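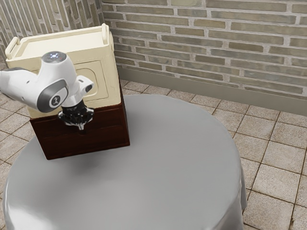
I had half an hour before the talks started, so I went straight up to the second floor of the Gallagher building, where the Plelton group was holding its February open lab. Best decision of the day! Nobuhle Hendricks was already at a screen with a crowd around her, explaining how they teach an arm to open drawers without letting it near a real one until the very end.

The method is simple to describe and (I gather) miserable to get right. A person steers the simulated arm through the job 8 times. Software then spins those runs into 450 new ones, moving the furniture, swapping the floor and walls, tilting the viewpoint. Anything that fails gets thrown out, and the rest go to training.

What grabbed me was the comparison on the back wall. Policies trained with one fixed room fell apart as soon as the cabinet turned a little – the varied ones mostly coped. Thulani Steyn told me dark wood is still the hardest case, as small dark knobs nearly vanish against it, and he pulled up four failures to prove it. I could have watched those all morning.

I asked Shih-chieh Chien about cloth. Stiff for now, he said, with softer tablecloths coming once the physics runs faster. Then the bell went for the first talk and I had to run, coffee and all.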